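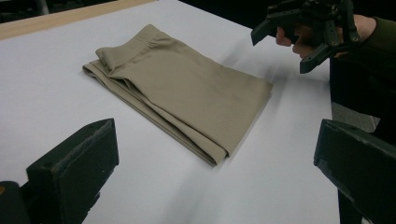 How Do You Teach a Robot to Fold Pants?

Let me start with a confession. I am a grown-up, I have a real job in a real robot lab, and last February I spent most of my working hours folding pants. Sometimes the same pair of pants, over and over, until I was dreaming about waistbands.

My name is Ileana Dumitrescu and I work on a project called Zurnach. We want a robot to be able to pick up clothes and fold them neatly. Our robot is called Pririk. It has two arms, and at the end of each arm there's a gripper, a sort of hand with only two fingers. Think of a crab claw, or the tongs you use to pick up corn on the cob.

Why clothes are so tricky

If I ask a robot to pick up a wooden block, life is easy. The block is the same shape before you grab it and after you grab it. Pants are not like that at all! Grab a pair by one leg and the other leg flops down. Put them on a table and they land in a shape you've never seen before, and if you drop them again you'll get another one. Then there are the layers. Folded pants are a stack of cloth, and if a robot wants to lift just the top bit, it has to slide a finger in at exactly the right place. Your fingers can feel where one layer stops and the next one begins. Pririk can't feel much of anything, so it has to work it out by looking.

For a long time people tried writing rules for this. Move the arm this far, close the gripper, lift, move back. My friend Pirard wrote pages and pages of rules like that, and they worked beautifully on one pair of pants lying in one spot. Move the pants over by the width of your hand and the robot would very carefully fold the air.

So we show it

Here's the trick we use now. You probably learned to tie your shoes by watching somebody do it, and then trying it with your own hands. We teach Pririk in a similar way. We show it lots and lots of folds, and a computer program looks for what they have in common. This is called learning from demonstration (a demonstration is just a fancy word for showing).

But there's a problem. I have five fingers on each hand, and Pririk has two. If I fold pants the way I do at home, I pinch and smooth and tuck with my thumbs, and a robot with two fingers can't copy any of that. So I'm not allowed to use my fingers! I hold a gripper by its handle, one in each hand, and do the whole job with those. When I squeeze, the black plastic fingers close. When I let go, they open. The end of the gripper is shaped like the end of Pririk's arm, so whatever I can do with it, Pririk has a chance of doing too.

Each gripper carries a little camera that looks out past its own two fingers. That way the recording shows the fold from the gripper's point of view, which is the view Pririk will have when its turn comes. We also record where the gripper goes and how wide it opens. Put the pictures and the movements together and the computer can start to learn something like "when the cloth looks like this, move like that."

The first time I tried it I was terrible. It feels like eating peas while wearing oven mitts. I kept picking up two layers when I wanted one, or letting go too early - and then the whole leg would slither off the table. It took me an entire morning before I could do a fold I wasn't embarrassed by.

What's in a fold

We use a plain white table, so the cloth is easy to see. The pants start in a different place each time, and turned a different way. That part matters a lot. If I always put them in the same spot, Pririk would only learn about that spot, and we'd be back to folding the air.

Altogether our team recorded 1,201 folds. Văduva did the most, and is now so good with the grippers that we suspect cheating.

Did it work?

After the computer had studied all the recordings, we gave Pririk its test. No people helping, just the robot, a table and some pants. It got 372 tries, and it made a fold we were happy with in 218 of them. That's more than half, and I did a small dance next to the printer.

It also means there were plenty of bad ones. We sorted those into 3 kinds. Sometimes Pririk grabbed too many layers. Sometimes it missed the cloth completely and closed its fingers on nothing. And sometimes it finished the fold, then went back for one more little tug and messed it all up. I know people who do that with drawings.

The bad tries are useful to us, even though they're annoying to watch. When we see Pririk grabbing too many layers, we know we should record more folds where somebody picks up a single layer slowly and carefully. So it's back to the table and the grippers for me.

Next we're trying sweaters. They have sleeves. Wish me luck!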